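Home | Program | Speakers | Notes | Contact

Clornside play workshop, notes for part 3

Start with sorting. Most parents think a shape sorter is about the box and its holes. Leave the box in the cupboard for now and put only the blocks out.

Ask the room: color first or shape first? Wait for hands. Two-year-olds often go by color. Stars are good for this, one red and one green.

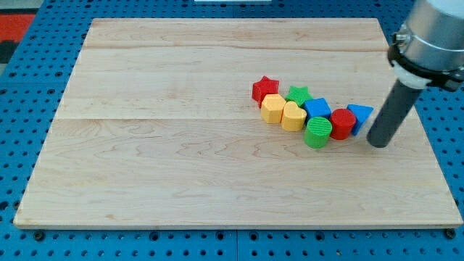
Next point is the surface. A plain board gives the child an edge to work inside, and blocks stay within reach. Keep the session short, 2 rounds at most. Then hand out the sheets and take questions before the break.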